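The day we went to watch robots learn to cook
A Zotport explainer for younger readers
June 2025

If somebody asked you to lift a steamed bun off a plate, you would do it without thinking very hard. You would look, reach, pinch gently and lift. You might even be talking to a friend about something else while you did it. For a robot, that same little job is a very big puzzle indeed, and last winter we went along to an open day in Flalbridge to find out why.

The open day was held in January at the Khoo workshop, a long low building behind the bus station. It was raining sideways when we arrived, so everybody's coats were hung up in a great steamy row by the door - and there were 414 visitors over the whole day, so you can imagine the size of the row! Many of them were children from the schools in Flalbridge and Weranthorpe. We were put into groups of 20 and each group was led round from table to table, with plenty of time to stop and ask things.

What is a robot arm?

Quite a lot of the younger visitors were hoping for robots with faces, who might walk over and say hello. Most working robots aren't like that. Many of them are simply arms. A robot arm has a shoulder, an elbow and a wrist, rather like yours, and inside each of those joints is a motor that makes it turn. If you hold your own arm out and move just one joint at a time - shoulder first, then elbow, then wrist - you will get a fair idea of how an arm plans its way to something. It feels very slow and silly, and our whole group had a go at it together, which knocked somebody's hat off.

At the end of the arm there is a gripper. Your hand has four fingers and a thumb, and they can bend in all sorts of clever ways. A simple gripper has two sides that come together and move apart again, a bit like a pair of kitchen tongs. You can do a surprising number of jobs with tongs, if you are patient. Next time you are helping with the tea, ask a grown-up whether you may try serving the potatoes that way.

How does a robot see?

A robot sees with cameras. Some robots have one camera high up, where it can look down over a whole table, and another small one close to the gripper. The high one is good for finding things. The close one is good for the last little bit, when the gripper has nearly arrived and needs to know exactly where to stop.

Seeing isn't the same as understanding, though. A camera gives the robot a great many coloured dots, and the robot's computer has to work out which of those dots are bun and which are plate. Think how hard that must be when both of them are pale! One of the girls in our group pointed out that it would be much easier with a jam tart, and the guide agreed with her.

How does a robot learn?

This was the part we liked best. A good way of teaching a robot is to show it. A person guides the arm through the job from start to finish, and the computer keeps a record of every turn of every joint, along with everything the cameras saw at the same time. Then the person does it again. And again, with the things on the table moved a little to the left, or a little further back, so that the robot doesn't only learn one single way of doing it.

We asked our guide how many times a job has to be shown. It depends on the job, we were told, but for one of the lessons the workshop had saved 752 goes, and they were still not quite happy with it. So if you are learning the recorder, or long division, and it is taking simply ages, please do think of the robots of Flalbridge.

Why practise on soft food?

A wooden block stays the same shape however hard you hold it. Soft food doesn't. Squeeze too much and you squash it, squeeze too little and it slides away and lands on the floor. The robot has to find the place in between. People who look after kitchens would love some help with lifting and carrying, especially near hot steam, which can burn you very badly (never put your own hand over a steamer, even for a moment). That is why a steamer makes such a useful lesson. The food has to be picked up from one place, carried across and set down in another, and a lid may need moving as well.

The cooking table was the busiest one of the whole visit. We all shuffled round so that the smallest people could stand at the front, and for once everybody went quiet.
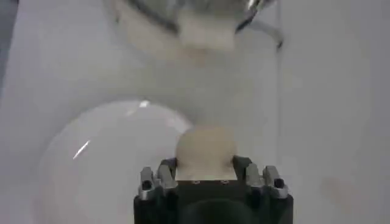 Every pick-up needs a gentle squeeze. 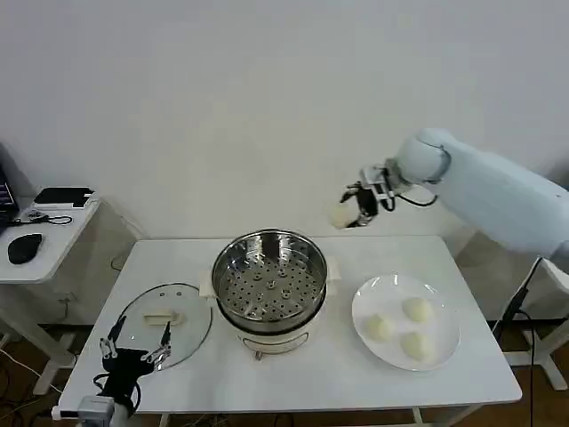
Can a robot feel how hard it is squeezing?

It can, if it has been given a way to measure it. Some grippers have little sensors in their fingertips that notice when something presses against them, a bit like the skin on your own fingers. Others have no sensors there at all, and the computer watches how hard the gripper's motor is working. When the motor has to push harder, the computer can tell that the fingers have met something. A robot doesn't feel in the way that you do, so it won't mind if the thing it is holding is sticky, but it can use those measurements to decide when it is time to stop closing.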